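Flembridge Forums > Home Printing > Colour management

Yellow prints olive on matte stock

prostov_242
Printing test renders on Sharifi matte, 268 gsm. Greys are neutral, but saturated yellow shifts green on paper. Source is sRGB, printed with relative colorimetric.

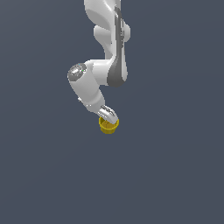

Test 1, small yellow cup on plain blue-grey.

kelpline
Wrong intent. Use perceptual.

Zestano
Disagree. Perceptual shifts every colour to fix one. Check that the driver isn't also converting. Double profiling gives that green cast.

prostov_242
Driver colour is off. Second file has more yellow in it:
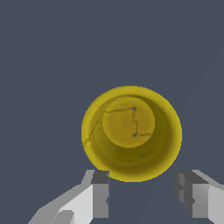 Test 2, cup from above. Brighter on the rim, duller on the inner walls.

Zestano
The inner walls are olive in the file. Measure the rim instead.

kelpline
Still say perceptual. My matte yellows clip without it.

prostov_242
Rim is off too, less so. Will reprint both after 40 minutes' drying and post readings.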